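3.2 How the referees talked about quitting

I went into this part of the study expecting to hear about angry parents. Everyone who has stood on a touchline at a youth game expects that, and yes, I did hear about them. But when I sat down with the 201 returned forms from the Grindgate leagues, the thing people wrote about most in the open box at the end was the schedule. They wrote about getting game times late at night, about being sent to two fields at opposite ends of town, about turning up in November for a game that had been moved. One referee filled the whole box and kept going up the margin!

I should say a little about who these people are. We mailed 400 forms to everyone on the Grindgate list, which goes back further than I'd hoped (the oldest card in the drawer is from 1973, and the man on it still works under-tens). Dayana Marulanda did the coding with me. We each read every form on our own, then met and argued. Our biggest fight was over what to do with "no time," which can mean a new baby or can mean a league that eats your whole weekend, and we ended up splitting it into two codes and rereading everything. I'm glad we did, though I wasn't glad that week.

Figure 2. Folding tables, with a steel bowl and a plastic cup on one of them. 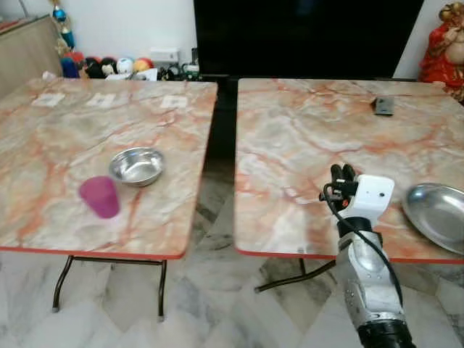

Once "no time" was split, the pattern got a lot easier to see. Referees in their first two seasons mostly blamed the league's side of things, meaning late notices, long drives and slow pay. Older hands mostly blamed their own side, meaning knees, jobs and grandchildren. Waqas Swati found something close to this in his work on the Praltov basketball program, but he only talked to people who had already left, and I think that matters. People who are gone tend to tell a cleaner story. Ours were still on the list, and plenty of them were still making up their minds as they wrote.

Then there's the mentor question, which I almost left off the form. Irena Walczak talked me into it, and she was right. New referees who had an older one standing nearby for their first few games wrote about shouting parents in a totally different way. They still got yelled at. They just had somebody to laugh with in the parking lot afterward, and several of them put it in nearly those words. I can't tell you from a paper form that mentors keep people in the game, and I'm not going to try. The leagues that hand out mentors are also the ones that send the schedule out early, so the two are tangled up together, and I come back to that knot in Section 4.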